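Dratura - progress report for September
Prepared for the Arkard innovation fund

During this period we worked mainly on the document reader, the part of Dratura that checks loan files against the lender's own policy. The reader now accepts scanned pages as well as Word and PDF files. We tested it with 386 closed files from Nellico, and 130 of them were also checked by hand, so that we can compare the results.

The comparison is not finished yet. Until now the most frequent mistake is with income statements that have more than one currency. The reader takes the first amount it finds and does not look further. 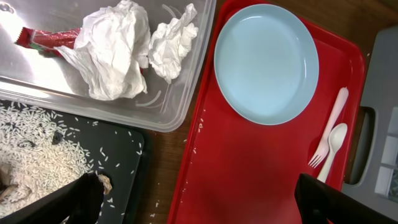

We corrected this in version 2, but the new version still needs a full test before we give it to the Whiteley branch. The branch asked for a shorter results page, and we agreed to this change.

The budget is on plan, except for the cost of hosting. We ask your permission to move 2,000 dollars from travel to hosting. The total of the grant stays the same.

Next month we will finish the comparison and send you the table of errors - also the errors which we could not explain.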